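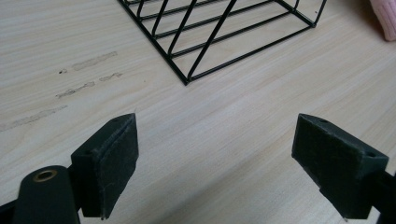
Section 4 covers the set-up of a Listmont check-in station for a party convention or caucus, from placing the reader to locking the delegate roll. It assumes that the roll has been imported (Section 3) and that the credentials officer has signed it. Each station needs a level surface and one power outlet. A pale wooden tabletop such as the one in the picture works well, as dark-cased equipment is easy to see against the light grain. Glass tops are not suitable, as reflections interfere with the badge reader.

4.1 Placing the reader

1. Put the Iltel badge reader on the surface with its window facing the delegate's side.
2. Leave 8 inches clear in front of the window.
3. Connect the reader to the left port of the tablet. The right port supplies power only and will not carry data.
4. Plug in the tablet. Do not run a station on battery during a credentials challenge. A station that shuts down with a challenge open must be reopened by the credentials officer.

Note: Readers supplied before May have a fixed cable. The steps are the same, but the reader takes up to 30 seconds to report ready.

4.2 Assigning the station to a district

1. Sign in with the station code printed on the set-up sheet.
2. Select Roll > Assign.
3. Choose the district or districts that this station will serve. A station may serve more than one district. A district may be served by more than one station only if Shared Roll is on.
4. Check that the delegate total on the screen matches the signed roll. If it does not, stop and go to 4.5.
5. Press Confirm. The station name changes from gray to green.

CAUTION: Do not assign alternates and delegates to separate stations. Listmont seats an alternate only when the delegate's absence has been recorded at the same station. With separate stations, the alternate stays in Pending and can't vote.

4.3 Testing with sample badges

Use the test badges in the supply envelope, not real ones. A real badge scanned before the roll is opened is logged as an early arrival, and the entry can be removed only by the credentials officer.

1. Scan the badge marked D. The screen should read "Delegate – seat".
2. Scan the badge marked A. The screen should read "Alternate – hold".
3. Scan the badge marked G. The screen should read "Guest – no vote".
4. Scan badge D a second time. The screen should read "Already seated" and the reader should sound twice.
5. Select Test > Clear. The count returns to zero.

If step 4 gives a single tone, the duplicate check is off. Turn it on under Rules > Badges and repeat the test from step 1.

4.4 Opening and locking the roll

1. At the time given in the convention rules, the credentials officer selects Roll > Open on the lead station. All other stations follow within a few seconds.
2. Check in delegates as they arrive. Roughly 50 delegates can be handled at one station before the receipt paper has to be changed.
3. When the chair calls for the credentials report, select Roll > Lock. No further delegates can be seated until the report is adopted or the roll is reopened.
4. Print two copies of the report, one for the chair and one for the parliamentarian.

Note: Locking the roll does not set the quorum. The quorum figure comes from the party's own rules and is entered under Rules > Quorum. Listmont compares the two but will not stop a vote from being opened.

CAUTION: Adoption of the report is recorded by hand. Until someone presses Adopted on the lead station, the voting module treats the floor as not yet organized, and motions entered there are stored as drafts.

4.5 Total does not match the signed roll

1. Select Roll > Compare and scan the code on the last page of the signed roll.
2. Read the list of differences. Most come from delegates who were replaced after signing.
3. Code 31 means that two people hold the same seat number. Do not delete either entry. Mark both as Contested and pass the printout to the credentials officer.
4. For any other code, reload the roll from the Sundqvist archive file and repeat 4.2.

Contested delegates may be given a badge but are not counted toward quorum – the badge prints with a blank seat line.

Section reviewed by Masaru Arai, 2019-03-06. Changes to 4.4 requested by Desmond Quintanilla. For the voting module, see Section 5.

Manuals > Listmont > Convention Set-Up > 4. Check-In Stations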